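다문화 수업 참관 프로젝트 보고서 (교육학과 3학년 팀 '리쿰')

이번 학기 교육사회학 수업에서 우리 팀이 맡은 주제는 "교실에서 이주배경 학생의 말차례는 어떻게 돌아가는가"였다. 제목만 보면 꽤 거창한데, 사실 처음엔 그냥 교과서 삽화를 분석하려고 했었다. 그러다 중간에 나트나엘(Natnael Nigatu)이 자기가 한국에 처음 왔을 때 수업 시간에 한마디도 못 하고 앉아 있던 얘기를 해 줬고, 그걸 듣고 팀 회의가 두 시간이나 길어졌다. 결국 주제를 갈아엎었다. 교수님께 다시 제출한 계획서 날짜가 2026년 10월 16일이니까 마감 직전이었다!

1. 어떻게 했나

학교 근처 방과후 학습센터 '루만란'에 부탁드려서 수업 18차시를 참관했다. 중학생 반이고 과목은 국어, 사회, 과학이 섞여 있다. 녹음은 보호자 동의를 받은 수업만 했고, 나머지는 손으로 적었다. 손으로 적는 건 정말 힘들었다... 나는 사회 수업 담당이었는데 애들 말이 너무 빨라서 처음 두 번은 기록지가 거의 암호였다.

기록한 발화는 모두 1,849개다. 그중 이주배경 학생이 한 말이 239개였고, 이걸 다시 '선생님이 시켜서 한 말'과 '스스로 꺼낸 말'로 나눴다. 분류 기준은 나랑 나트나엘이 따로 코딩한 다음 안 맞는 것만 모아서 같이 정했다. 제일 많이 싸운 건 "네"를 발화로 칠 것인가였다(치기로 했다).
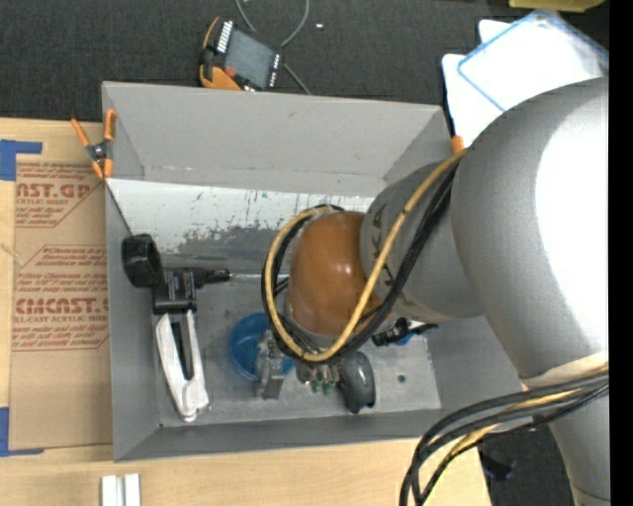

2. 뭐가 나왔나

239개 중에 137개가 선생님이 이름을 불러서 한 대답이었다. 절반이 넘는다. 길이도 대체로 짧아서 한 단어로 끝나는 경우가 많았다. 반대로 스스로 꺼낸 말은 모둠 활동 시간에 몰려 있었다. 특히 '우리 집 명절 음식'을 소개하는 사회 수업에서는 평소 조용하던 학생이 12월에 할머니 댁에서 먹는 음식 얘기를 한참 했는데, 옆자리 친구들이 질문을 계속 해서 다음 모둠 발표가 밀릴 정도였다.

그렇다고 명절이나 음식만 다루면 다 되는 건 아닌 것 같다. 국어 시간에 어떤 선생님이 "너희 나라에서는 어때?"라고 물었을 때 그 학생이 "저 여기서 태어났는데요" 하고 말을 끝낸 적이 있다. 기록지에 적으면서 나도 뜨끔했다. 우리가 처음에 만든 면담 질문지에도 똑같은 문장이 있었다. 그날 저녁에 바로 고쳤다.

3. 아쉬운 점

센터가 한 곳뿐이라 일반화는 못 한다. 과학 수업은 참관 횟수가 적어서 과목끼리 비교하는 표를 넣었다가 뺐다. 선생님 면담도 두 분밖에 못 했고, 학생 면담은 시간이 안 맞아서 아예 못 했다. 다음에 한다면 학생 면담을 제일 먼저 잡을 거다.

4. 참고로

코딩표 양식은 작년 선배 팀 '혼도'가 쓰던 걸 받아서 우리 주제에 맞게 칸을 늘렸다. 필요한 팀은 과방 공용 폴더에서 가져가면 된다. 면담 질문지는 수정 전이랑 수정 후를 둘 다 올려 뒀으니 비교해서 봐도 좋다. 발표 자료는 아직 글씨체 통일이 안 됐고, 이건 발표 전날까지 내가 맡기로 했다.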